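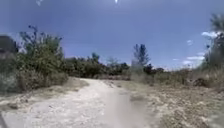 Workshop notes: preparing and running a small wheeled robot on public paths

Rules for a path run are settled at the bench, before the machine is loaded. The operator needs a route sheet, a speed limit for each surface and a stop rule that everyone on the walk has read. The route sheet lists surfaces in order and states how the edge of each one is to be judged. On a path like this one, the left side has a slight raised edge between the pale surface and the sandy strip, and it can be entered on the sheet as an edge. The right side blends into the dry grass with no clear line, so the sheet gives an offset from the left instead. Do not let the operator judge the right side by eye on the day.

The notes apply to the Trikora base used in the Arnenstead workshop. Most of them carry over to any four-wheeled machine of a similar size. Sheet 29 is the blank route sheet and is kept in the drawer under the charging shelf.

Before leaving the workshop

Check the emergency stop with the wheels off the floor. Press it, confirm the wheels halt, release it, and confirm they stay halted until the reset is given by hand. A machine that starts again on release does not go out.

Check the radio stop in the same way, then once more from the far end of the yard.

Weigh the machine with everything fitted. Write the figure on the sheet. Any later change to the load, including a second battery, means a new figure and a new braking test.

Wipe the lens covers with a clean dry cloth. Blow grit off first. Grit dragged across a cover leaves fine scratches that show up as glare whenever the machine is heading towards the sun.

Tighten the wheel nuts, then mark each one with a paint pen across nut and rim. A broken paint line is quicker to spot on the path than a loose nut.

Grease the axle seals with Gramix, thinly. Excess grease collects sand. Seul-gi Kwak's rule is that if the grease can be seen with the wheel on, there is too much of it.

Speed limits by surface

Set the limit in the controller and lock it. A limit that exists only on paper will be exceeded. Our settings are:

Firm sand or fine gravel, straight: full walking pace
Loose grit over a hard base: three quarters of walking pace
Plank decks: half walking pace
Any change of surface: half walking pace until all four wheels are on the new one
Grass verge: not permitted except to clear the way for others

Walking pace means the pace of the person walking beside the machine on that day. If the walker has to hurry, the limit is wrong. 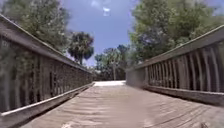

Plank decks

Walk the deck first, without the machine. Look for raised nail heads, lifted board ends and gaps wide enough to take a wheel edge. Mark anything doubtful with chalk and wash the chalk off afterwards.

Find out who is responsible for the bridge and ask for its load limit in writing. Add together the machine, the operator and the second person, and compare the total with the limit. Our permission for the Arnenstead route is filed under 3514. Carry a copy.

Cross in the middle of the deck. Narrow obstacle margins tend to make the machine hunt from side to side between two railings, and a wide margin can make it refuse to move at all. Adjust the margin before the crossing and put it back afterwards. Both changes are written on the sheet, with the initials of whoever made them.

Boards laid across the direction of travel produce a regular shake. If the position estimate drifts on planks, check the mounting screws on the motion sensor before touching any software setting. A rubber washer under each screw cured most of our drift. Bujar Dumitrescu keeps the washers in the tin marked Na, along with the spare fuses.

One machine on a deck at a time. No turning on the deck. If the machine has to come back, it is driven back in reverse by hand at the lowest speed.

People and animals

The walker goes ahead of the machine on bends and beside it on straights. The operator stays behind, with a hand on the radio stop.

Stop for anyone coming the other way. Stopping means wheels halted and drive off. Slowing down is not enough, particularly with dogs, horses and small children.

On a deck, a person waiting at either end has priority. The machine does not enter until they have crossed.

Wear plain clothing with a name badge. Answer questions only once the machine is halted.
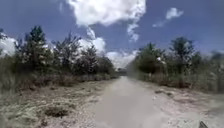 Long straight sections

Attention drops on long straights. Swap operator and walker at a fixed interval, and do the swap with the machine halted. We use a kitchen timer clipped to the walker's bag.

Check the camera exposure before starting a straight that runs towards bright sky. Pale ground and strong sun together will wash out the lower part of the view if the exposure has been left on its indoor setting. Da-eun Yeon's method is to set it with the machine halted on the palest ground available and leave it locked for the section.

Tyre tracks left by vehicles will steer a light machine. Keep the wheels either fully inside a track or fully clear of it.

Vehicles have right of way on any track wide enough for them. Move on to the verge, halt, and face the machine along the track so that it can leave without turning.

Recording

Note the time, the surface and the reason for every stop. The log from the last set of runs has 272 entries, and most of the useful ones are a single line. "Halted, walker's bootlace" is an acceptable entry. A blank is not.

Faults are logged even if they clear by themselves. Two of the same kind on one outing end the outing.
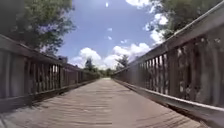 Footbridge with planks laid crosswise, railings on both sides and a low board along each edge of the deck.

After the run

Switch off the drive battery before lifting the machine. Brush sand from the wheels outdoors and leave the seals until the workshop. Compressed air pushes grit past them, so use a soft brush.

Check the paint lines on the wheel nuts again.

Let the batteries rest for an hour before charging and do not charge them unattended.

Return the signed route sheet to Ieva Lapiņa's tray. Corrections to these notes go to So-yul Seol, in writing, with the section heading quoted.

Last revised 26 October 2023.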